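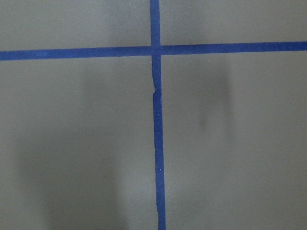 Our project asked whether a robot arm can do simple chores well enough to be left alone with them. Safta Căpraru, Liviu Crăciun and I picked three: folding a dish towel, sorting spoons from forks, and wiping up crumbs. The work surface is gray and matte, with two strips of blue tape crossed on it, and the crossing was our zero point for every trial. The strips do not meet at a true right angle, so we measured from the crossing only and never along the tape. Each chore got 50 trials. A trial counted as a pass if no person had to step in.

Results

Sorting went best, with 30 passes. Most failures were forks lying on top of other forks. Wiping looked good at first, but the arm often pushed crumbs to one side and stopped there -- we counted those as failures.

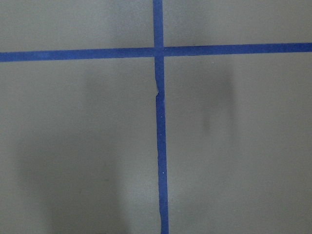
Towel folding had 3 passes. The arm could pick up a corner, but it usually picked up two layers at once and did not notice. Our advisor, Marjatta Koskela, suggested a stiffer towel. We tried one in March and it slipped more.

Answer to our question

Not yet for cloth. Sorting could be useful in a shop if someone checks the trays. We would like to repeat the wiping trials with a damp sponge, which Liviu has started to set up.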